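Telar Drawers: a data card and read-me

Version of 12 July 2021. Maintained by the Telar group, Tadbridge.

What is in the set

Hello, and thank you for taking the time to read this before unpacking anything. Telar Drawers is a collection of 236 recorded attempts at one small household job: a robot arm reaches for a cabinet and opens the upper drawer by its handle. Every attempt was guided by a person using our teleoperation setup, which we call Istum, and every attempt comes with the arm's joint positions, the gripper command, and video from more than one viewpoint. We made it for people who want to train a policy by imitation and would like a task that is simple to explain, simple to score, and still hard enough to be interesting (it took us longer than we care to admit to get good at it ourselves!).

We chose drawers because they ask for a bit of everything. The arm has to find the handle, line up with it, close on it, and then pull along the direction the drawer wants to go. A pull that is slightly crooked may still work, but it will put a strain on the joints, and you will find that strain in the recorded torques if you go looking for it.

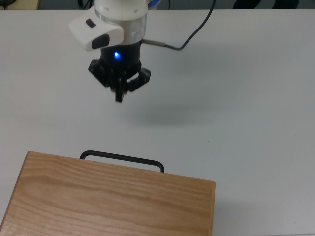
The head view is the stream we would start with if we were in your shoes. It was recorded from above the work area and it gives a learning system the approach in a form that is easy to crop and resize. The handle is the thing to check after you shrink the video: black bar against a pale table, as here, survives a lot of squeezing, while the grain on the wood turns to mush long before that. The gripper is black as well, so if your model mixes up the two at low resolution, try going up one size before you change anything else. We lost a good part of December to that very mistake and would be happy to spare you the trouble.

How the examples were gathered

An episode starts when the operator presses the record key and stops when the operator presses it again. We asked operators to begin with the gripper open and away from the cabinet, and to move at whatever pace felt comfortable. The starting position of the cabinet was changed between blocks of episodes, with 16 placements in all, and the placement number is stored with each episode so that you can hold some of them out for testing.

We kept the operators' instructions short on purpose. They were told which drawer to open and were asked to pull until the drawer was clearly open. They were not told how to angle the wrist, how to come in, or what to do after a missed grasp. As a result you will see several styles in the data, and we think that is a good thing, though it does mean that averaging over operators is a poor idea. Each one has an anonymous operator code, and you can filter by it.

Failed attempts are kept. Of the 236 episodes, 12 are marked as failures, mostly missed grasps, and they sit in their own folder so you can't train on them by accident. If you are working on recovery or on success detection, please do use them – they are worth more than their small number suggests.

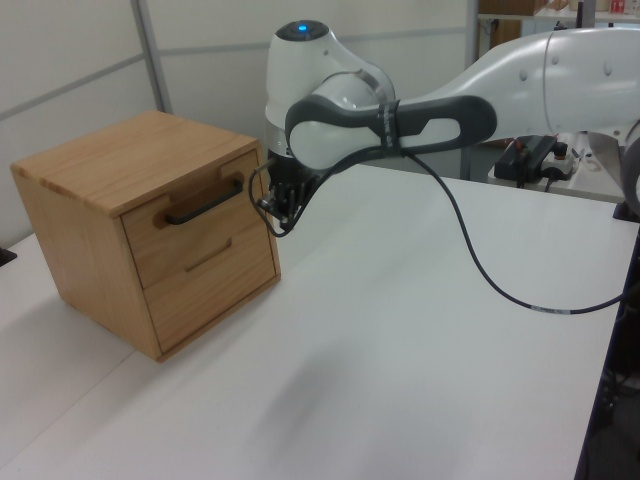 Greenberg, our first outside user, wrote back that the side views were more useful than the head view for judging the last stretch before contact, and asked why we had not made them the default. It is a fair point, and we went back and forth over it. The head view stays the default in the loader for now, mainly so that older results can still be compared, but changing it takes one line in the settings file, and the side streams are synchronized to the same clock. Greenberg also wished for a longer pause before the gripper closes. We have not added one, as we would like the timing to stay the way people naturally did it.

Labels

Each episode is divided into 3 phases: approach, grasp, and pull. The phase boundaries were marked by hand, by going through the video slowly and choosing the first frame in which the new phase had plainly begun. Two people will not always pick the same frame, so please treat the boundaries as soft, and give your scoring script a little slack on either side.

The pull phase deserves a few more words, as it causes the most questions. We count an episode as a success when the drawer is well out of the cabinet at the end of the recording, and the final judgment was made by a person looking at the side video. Where the drawer stands as far out as it does here, with the metal slide rail in plain sight and the fingers still closed on the handle, there is very little to argue over. The harder calls are the drawers that moved only a little, and for those we added a "partial" flag that you may treat either way, as long as you say which you chose when you report your numbers.
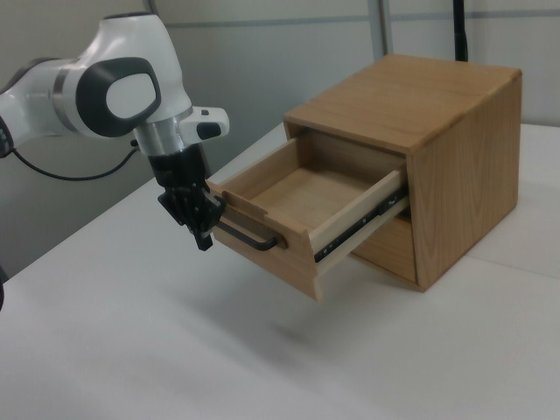
Lighting, backgrounds, and surfaces vary very little in this set, and we would ask you to keep that in mind when you plan your tests. A policy that does nicely on our held-out placements has been tried on the same sort of furniture in the same sort of room. Much of what it sees is a white tabletop with a light gray partition wall behind it, and a model can lean on such plain surroundings more than you would like. If you mean to use it elsewhere, please collect at least a handful of episodes of your own and mix them in.

Known problems

Some episodes have a short stretch at the start where the operator is settling in and the arm barely moves. The loader can trim this for you (set trim_idle to true), but it is off unless you ask for it.

The gripper command and the measured gripper opening are stored separately. Use the measured one if you want to know what the fingers did.

Cables on the arm show up in several views. We have left the video as recorded, with no masking or retouching.

Getting started

Unpack the archive, keep the folder names as they are, and run check_episodes before anything else. It will report any missing streams by episode number. If something looks off, send us that report along with your loader settings, and we will do our best to get back to you.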